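Ticket 782: Hide import permit not showing in Bumanik account
Opened April 2021 by Han-gyeol Ban

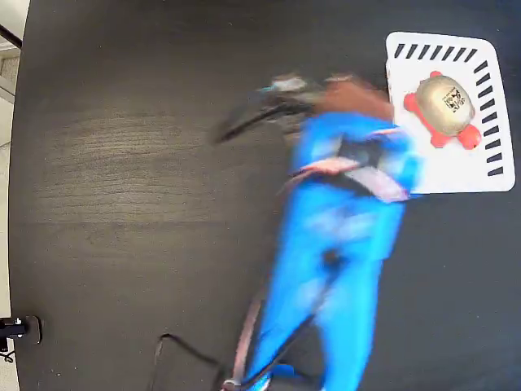
Dark wooden tabletop, curved at the left, with a paler patch in the grain.

Hello again, and thank you so much for being patient with us over the weekend (it really was a busy one!). I've been through your booking for the Gaete stag season and I can see the trophy permit went in, but it was filed under Bellell, the neighbouring estate, so your account page stays blank.

What I've tried so far:
Moved the permit to Gaete. Saved fine, then went back to Bellell after 24 minutes.
Cleared the estate list and loaded it again. Same result.
Asked Fludari, who look after the permit forms, to unlock the record.

Please don't send the form a second time, lovely as it is to have everything in hand, as two copies will hold up the export papers. Your deposit of 200 pounds is safe and still shows against the booking.

Status: waiting on Fludari.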